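# Bisberg Potluck Recipes

Thirty years of church-basement casseroles, typed up as plain text so that a computer can read what my aunt's handwriting would not let a human read.

## What you get

One file per recipe, in the `cards/` folder, plus `index.csv` with the title, the cook and the year if anyone wrote it down. There are 200 recipes. 99 of them contain cream of mushroom soup. I have not balanced the dataset for this and I don't plan to.

Spelling is kept as found, so search for "zuchini" and "zuccini" as well. Amounts are kept too, including "butter, the usual" and "one can (the big one)." If you need grams, Shanti Malhotra made a conversion table, `amounts.csv`, and she would like you to know she guessed at "a glug."

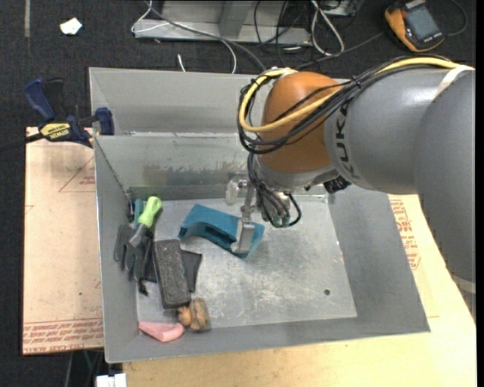 Duplicates are left in on purpose. The Hirine bean bake and the Strebel bean bake are the same dish with the onions moved -- please don't open an issue asking me to merge them. I have to eat with both families.

## Known problems

- Oven temperatures are missing from most of the pies.
- `ladel_salad.txt` is a dessert.
- Two cards were too stained to type. Estrella Cervantes thinks one is a ham glaze.

## Using it

Free for anything. If you train a model on it and the model invents a new gelatin salad, keep it to yourself. Corrections are welcome from anyone who has cooked the thing.

Last updated September 8, 2024.

Recent items
Bisberg Hymn Board Numbers
Strebel Fair Pie Results
Lost Tupperware Register
Hirine Road Sign Spellings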